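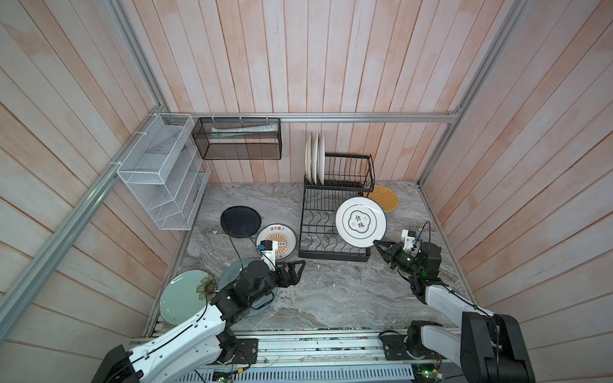 Dishes and kitchen storage pieces on a gray marble-patterned surface, with wire-mesh storage on the walls behind.

Wendotness parish opens combined sacramental index in January

The combined index of baptisms, confirmations, marriages and burials for the parish of Wendotness will come into use in January, the parish office said in a notice read at all Masses on Sunday. The index replaces the separate card files kept at the parish church and at the former parishes of Koskela and Plendell, both of which were joined to Wendotness under the diocesan merger decree.

The work has been carried out under the name Skoltora, the title given to the records project when the merged parish first asked for an inventory of its books. Skoltora covers the registers only. It does not include financial records, cemetery plot deeds or the minutes of parish societies, and those will stay in the buildings where they are now held.

According to the notice, the index contains 1,257 marriage entries, the first class of record to be completed and checked. Baptisms have been entered in full but the second check is still under way for the Plendell books. Confirmations and burials are complete for Wendotness and Koskela.

How the index is arranged

Each entry in the index gives the surname, the baptismal name, the date of the sacrament, the church in which it was celebrated, and the volume, page and line of the original register. The name of the minister is given where it can be read. Sponsors and witnesses are recorded in the marriage and baptism entries but cannot yet be searched by name.

Spellings are entered as written. Where a surname appears in more than one form within the same family, the forms are linked by a cross-reference and the original spelling is left alone. Latin baptismal names are entered in Latin, with the everyday English form in a second field. Abbreviations in the older Koskela books have been expanded only where the same priest wrote out the full word elsewhere in the volume.

Marginal notes have been treated as part of the entry they stand beside. A baptismal record may carry later notes of confirmation, marriage, ordination, religious profession or a decree of nullity. These notes have been copied into the index in full, but the note field can be opened only by the pastor and by the office staff he has named. An index search by any other user shows that a note exists and does not show its contents.

The index is a finding aid. The handwritten register remains the record of the sacrament, and certificates will continue to be made out from the register itself. Staff will take the volume and page from the index, open the book, and copy the certificate from the page. A printout from the index will not be signed or sealed and should not be sent to another parish as proof of baptism.

Entries held for review

A total of 368 entries have been held back from the open index and placed in a review list. The notice gives the grounds for review as a missing date, a missing name, damage to the page, or a disagreement between the parish register and the duplicate copy sent to the diocese.

Most of the held entries come from the Plendell baptismal registers. One volume suffered water damage along its lower edge before the merger, and the last lines on many of its pages can be read only in part. The diocesan duplicates for the same years survive and will be compared line by line. Where the duplicate supplies the missing words, the index entry will be completed and marked as taken from the duplicate. Nothing will be written into the damaged register.

Where the register and the duplicate give different dates, both dates will be shown and neither will be preferred. Correction of a register is a separate matter and needs a written request with supporting documents, such as a civil birth certificate or an affidavit from a parent or sponsor. Requests go to the pastor, who sends them to the chancery with his opinion. The making of the index has not changed that procedure.

People whose own record is in the review list can still obtain a certificate if the register entry is legible in the parts the certificate requires. The office will look at each case when a request comes in. A request does not have to wait until the review has reached the volume concerned.

Where the books will be kept

The registers in current use will remain in the churches. Wendotness, Koskela and Plendell each keep a baptismal register and a marriage register in the sacristy safe, and sacraments will go on being entered at the church where they are celebrated. A fourth set, for the hospital chapel, is kept at the parish office. Entries from all four sets are to be sent to the office for indexing at the end of each month.

Closed registers have been moved to the records room at Wendotness. The room has no outside wall and no water pipes overhead. The books are stored flat in acid-free boxes, in order of church and then of date, with the box label matching the volume code used in the index. Koskela volumes carry the letter K and Plendell volumes the letter P. Wendotness volumes keep the plain numbers they were given when they were first bound.

Loose papers found between the pages were removed before the books were boxed. They include marriage dispensations, letters of freedom, baptismal certificates from other parishes and a small number of funeral cards. Each paper has been placed in a folder bearing the volume and page at which it was found. Marriage papers have been matched to the marriage files where a file exists.

Two Koskela registers will be sent out for rebinding after the index opens. Both have detached covers and loose first gatherings. The sewing is to be repaired and the existing boards reused if they are sound. Certificates needed from these volumes while they are away will be made from the diocesan duplicates and marked accordingly.

Requests for certificates

Requests may be made in writing, by telephone or at the parish office. The office needs the full name at baptism, the date of birth, the names of both parents including the mother's maiden name, and the church, if known. For a marriage certificate the names of both parties and an approximate date are enough. The request should say what the certificate is for. Certificates for marriage must have been issued recently and must carry all notations, and an old certificate kept at home will not normally be accepted for that purpose.

Certificates for use in marriage preparation, confirmation or religious formation will be sent directly to the parish or institution asking for them when the applicant prefers. There is no fee. The office expects to answer routine requests within seven working days. Requests involving a held entry or a volume out for rebinding will take longer, and the applicant will be told at the start.

Sponsors who need a letter of eligibility should note that the letter comes from the parish where they are now registered. It is a different document from a baptismal certificate, and the index plays no part in it.

Family history inquiries

Inquiries for family history will be taken once the index has been in use for a full month. Recent baptismal and marriage records are closed to general inquiry under diocesan rules, and the office will confirm which years are open when it receives a question. For open years, the office will supply a transcript of the entry without the marginal notes. Original registers will not be brought out for browsing, and photographs of pages will not be supplied.

Inquirers should give the church by its former name if they know it. Families living between Koskela and Plendell often used both churches, and a baptism may be in one set of books while the marriage of the same person is in the other. The Skoltora index searches both sets together, so a single request will cover them.

Corrections to the index

Errors of transcription may be reported to the office by the person named in the entry or by a close relative. The entry will be compared with the register and amended if the index is wrong. The earlier reading will be kept in the history of the entry. Reports should be made on the correction form available at the back of each church and at the parish office.

The card files at Koskela and Plendell will be closed to use when the index opens. The cards themselves will be kept, boxed by letter, in the records room.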